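Features > Machines > Robot surgery

The stitch that wouldn't pull tight
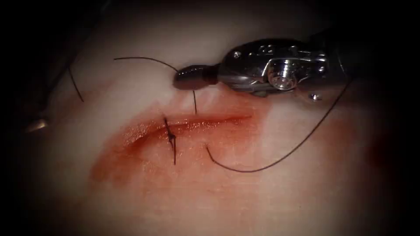 Page last changed: September, 4 min read

Sewing is a wonderful thing to ask of a robot. A thread never lies the same way twice, tissue gives when you tug it, and every stitch changes the shape of the one that comes after. The team at Skamen has spent months teaching a two-armed surgical robot to close a cut in a practice pad, and I went to see them because of the night it went wrong.

The fault turned up on run 47. The first stitch was tied and trimmed, and the jaws had hold of the thread for the next one. Then the arm began to pull, and it kept on pulling. The software, a package called Candska, believed the thread was still slack. It had lost track of a loop lying across the pad and was measuring the wrong strand. The stitch tore clean through the lip of the cut.

Look at how much black thread there is with only one stitch tied, and you start to feel for the machine! Strands curl off in all directions and run into the shadows, where a camera has very little to go on.

What I loved was how the team went after it. They replayed 900 pulls from earlier runs and found 14 where the same mix-up had begun and then sorted itself out. All of those had passed as good stitches. The warning had been sitting in the logs for weeks.

The cure came in two parts. Lachance, the workshop that looks after the arms, added a hard limit on pulling force that Candska can't override. The software now also gives a tiny test tug before each real one — if the strand it is watching doesn't move, the arm stops and waits for a person.

It stopped 12 times in the first batch after the change. Some of those were false alarms, and the team is happy to live with them for now. Next come the trials at Gremon, with a thicker pad and a longer cut.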